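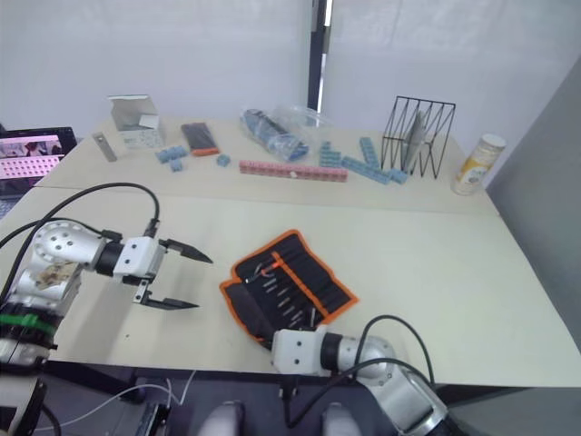
Yabsira Bogale 一上来就劝我别急着录：先把“一条示范到哪儿算结束”写清楚，不然录多少条都得返工。她说这话的时候我心里还有点不服气（谁不会掐头去尾啊），结果头一批数据整理下来，我老老实实回去补了规则。

图1　采集工位。近桌为工具卷，远桌为积木等物品。

3.2 示范数据的采集

先说任务。Kisar 这一组示范围绕工具卷展开：操作员遥操作两条机械臂，从卷里取出一支批头，再插回空着的弹力袋。听着简单吧？可批头又细又滑，袋口又窄，夹爪稍微偏一点就顶在布边上了。图1里的工具卷是斜着摊开的，我们特别喜欢这种摆法，因为批头的朝向跟桌边不平行，策略没法靠死记一个角度蒙混过关。每录完一条，操作员就把工具卷转一转、挪一挪，幅度自己定，只要两只夹爪还够得着就行。

远桌上的东西我们一般不收。粉色长条积木、浅蓝色积木、黑色文件架，都留在视野里当背景。我一开始是想清干净的，Obsa Sisay 不同意，他觉得背景太干净，换个房间模型就傻眼了。我们为这事来来回回吵了一下午，最后各录一半，让结果说话（见第5节）。

这一轮总共录了614条，由2名操作员轮流完成。每人正式开录前先练手，练习的部分一律不进训练集。结束的标准是后来补的：批头完全入袋、夹爪张开并离开布面，三样齐了才算完。按这个标准重新过一遍，有29条被剔掉，多半是夹爪还没松开录制就停了。剩下的585条里，我们另外留出200条只做评测，训练时碰都不碰。

还有个小地方想多啰嗦两句。失败后又救回来的示范，我们是保留的！比如批头插歪了，退出来重新对准，再送进去，这种片段看着不漂亮，却正好教会策略怎么收拾残局。标注时只给这类片段加一个“修正”标签，起止时刻由操作员自己回看后填写，另一个人再抽查。两人填的时刻对不上时，以更早的起点为准。标签本身不作为模型输入，只在第5节分组统计时用到。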